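Plinstead Household Tool Names

README, version 3

What this is

A word list of names for common hand tools and small household objects, collected from secondhand listings, repair leaflets and hardware store signs. It has 1000 entries. Each one gives a name, a plain definition, the region where we found it, and a note on how much we trust it.

Please read the trust notes. Word lists like this one get copied from project to project until a typing error turns into a dialect. We found several such ghosts in the older Mornik list, which was our starting point, and we doubt we found them all.

What is in the files

names.csv holds the entries, one per line. sources.csv says where each name came from. dropped.csv holds everything we threw out, with the reason. If you only open one file, open dropped.csv. It will tell you more about the quality of this list than any score we could print here.

How names were chosen

A name needed 2 separate sources to get in. "Separate" is a weaker word than it sounds. Sellers copy each other's listings, and a leaflet from one store often turns up at another with a new logo. We removed the copies we could spot by matching whole sentences. Copies that had been lightly reworded are probably still there.

Mallets were the worst case. People call the same thing a mallet, a maul, a beetle or just a hammer, and some sellers use all four in one listing to catch more searches. We kept "mallet" as the main entry and marked the others as doubtful unless the source described the shape of the head.
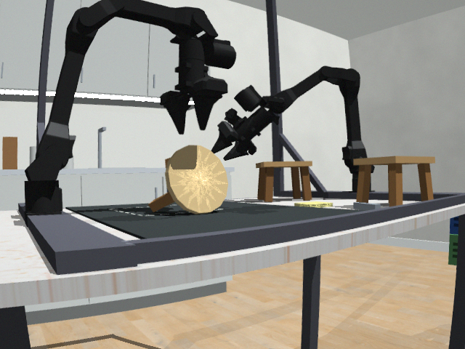
Fig. 1. Mallet-shaped object, wooden (rendered). Filed under "mallet", trust level 2.

Trust levels run from 1 (we would use it ourselves) to 3 (kept for the record). The levels were given by hand, in one pass, and the later entries were judged more harshly than the early ones. We know this from rereading them. We have not fixed it.

What it should not be used for

Do not use the region column to draw maps. A listing posted in Nivside tells you where the seller was, and sellers move. Do not use the list to settle what a tool is "really" called. We have been asked to do this twice and declined.

The claim on the old project page that the list "covers everyday English" has been taken down. It covers the English of people who sell used tools online, and even that with holes. Kitchen items are thin. Garden tools are thinner.

Known problems

Plurals are handled badly. "Pliers" and "shears" are listed as if they had singulars.

The Wieczorek leaflets were scanned at low quality, so any entry that rests on them may contain misread letters. Filter on source code W to leave them out.

Spelling variants with and without a hyphen count as different names. This makes the list look bigger than it is.

Changes

Version 3 adds the dropped.csv file and removes the "frequency" column, which was based on search hits and meant very little. Next cleanup is planned for May.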